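Anyone running the Rokton hand-held gripper kit?

pkaimal52
Posted 2022-03-25

So I've been going back and forth on the Rokton for our demo collection at work. The base kit is 385 and the version with the wrist camera mount is 600, and I caved and got the 600 one. I've had it on bottles all week, mostly big plastic ones, because that's what the Hutel people want their arm to pick up.

Build is better than I expected! The fingers feel solid and the bolts haven't worked loose on me. My gripe is the view. Once you're in close on anything large, the bottle eats half your picture and you get glare off the tabletop on top of that.
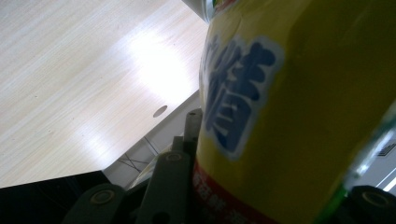 Big yellow-label bottle, up close, room lights on. Note the blur on the lettering.

Is everybody else living with this, or did I miss a setting?

gounder_fan
Shorten your exposure. Mine smeared every label until I did that. Also kill the overhead light if you can and put a lamp off to the side.

Ravindran Joseph
Disagree on the lamp. We tried it and got hard shadows under the table edge, and our tracking hated them. I'd leave the room light alone and throw a matte cloth over the table. Pale wood tops are the worst for this.

gounder_fan
A cloth bunches up every time you drag something across it, though. I'll keep my lamp — we've logged 3066 grasps that way and tossed very few.

trusutness
For 600 I'd want a wider lens in the box. The Gounder kit lets you slide the camera back and this one doesn't, end of story for me.

pkaimal52
It does slide, just not far! Two screws on the back. Ok, shorter exposure first, then the cloth. Ravindran, what did you use to hold yours down?

Ravindran Joseph
Binder clips. Cheap ones.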